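Stetum police appeal after thefts from parked vans

Police in Stetum are appealing for witnesses after tools were stolen from seven vans in the Akine Road area overnight on Friday.

The vans were parked on the street and in the yard behind the Clidis trade centre. Side doors were forced on most of them – one had a rear window broken. Drills, saws and copper pipe were taken.

Officers have collected 48 hours of CCTV footage and visited 200 homes. A reward of £500 is on offer for information leading to a conviction.

Anyone with dashcam footage from between 11pm and 4am is asked to call the Stetum station. 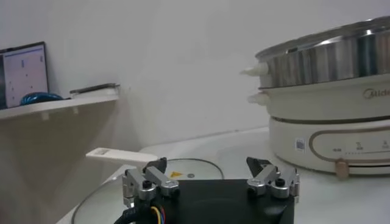
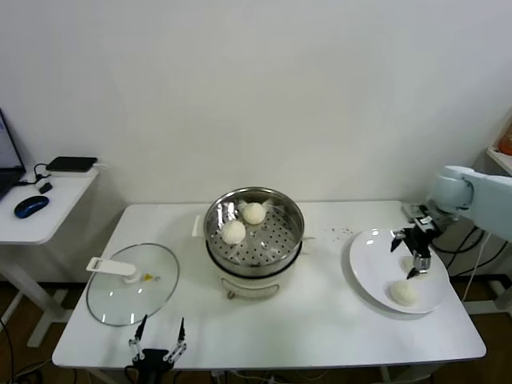
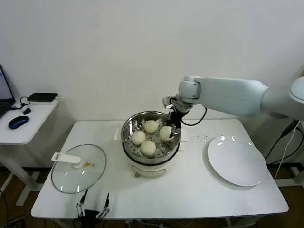 Štefanec said the street lights by the yard had been out since March and that drivers now take their tools indoors every night.

Contact: Stetum Police press desk | © Stetum Police | Back to top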